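Treveo Help > Automation > Learning from demonstration

Are simulated demonstrations worth the bother for a plate loading job?

Asked in May, 7 replies hidden by moderator, 2 answers and 1 late addition shown

We've been told to gather examples for a learning system that should eventually put microplates into a benchtop instrument. The plan is to do all of it in simulation, with somebody steering the arm by hand and every run saved. I have 24 runs so far and I'm not convinced any of them teach it anything.

My doubts are these. The rendered bench never changes much, so I suspect the thing will learn our bench and nothing else. The person steering (me) hesitates a lot, and all that dithering goes into the record. And the project lead keeps quoting a Brona talk where a handful of runs was supposedly enough. Enough for what, they didn't say.

Do I carry on, or stop and ask for time on the real arm? Stills from one session are at the bottom of the page.

Answer 1 (accepted)

Carry on, but not the way you're doing it. I spent most of last winter on a similar job using Jakab for the steering and Pretineo for the storage, and I'd throw out most of what we collected.

Look at your 24 before you make another. Play them back at normal speed and bin anything where you would be embarrassed to have a trainee copy you. We kept 7 out of our first 20. The pauses are a bigger problem than people let on – a system that copies you will copy the standing still as well, and then it gets stuck there.

On the bench never changing: move things. Shift the plate holder, turn it a bit, change the lighting, start the arm from somewhere awkward. Write down what you changed for each run or you'll never sort it out later. Small shifts within the same corner of the bench don't count for much, whatever the settings page calls them.

Also check what each view gives you. A close view from the gripper is useful for the last bit of travel and poor for knowing where the arm is. A view from over the bench is the other way round. If the two aren't saved in step you have two piles of pictures and no demonstration. Ours were out of step for a fortnight before anyone checked.

I would still ask for time on the real arm. A simulated plate goes where it is put. Real ones catch on the rim of the holder, and no number of tidy rendered runs told us that.

Answer 2

just do more runs, it sorts itself out. we had hundreds

Comment on answer 2: Hundreds of what, though? If they all start from the same place you have one run with a lot of copies. And did it work on a bench it hadn't seen?

Comment on answer 2: dont know, i moved to another team

Late addition from the asker

Binned more than I kept, which stung. I've also started recording runs where I approach badly and then correct, as someone in the hidden replies suggested. Not sure I believe in it yet. The lead wants a success figure and I have refused to give one until we try a bench layout that wasn't in the recordings – so far that hasn't gone down well.

One question left over. The labels on the instrument come out as a grey smear in the close view. Does that matter if the system never has to read them? My guess is no, but I guessed the pauses didn't matter either.

Stills, close view and bench view:

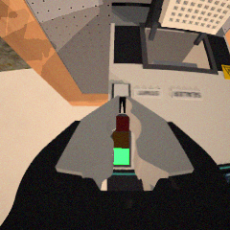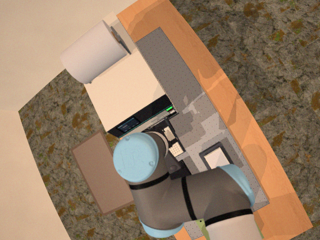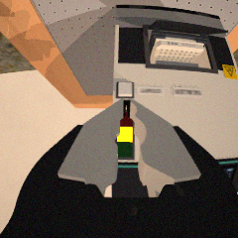
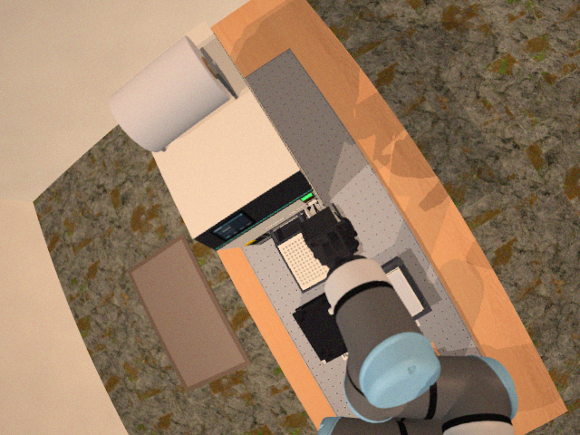 Page last changed: May, 16:20

Reply to the leftover question, from the author of answer 1: Leave the labels alone. If it never has to read them, sharper lettering buys you nothing and may slow the rendering. I'd worry more about the fingers taking up so much of the close view. Check whether you can still see the plate at the moment you let go of it, and if you can't, use the bench view for that step.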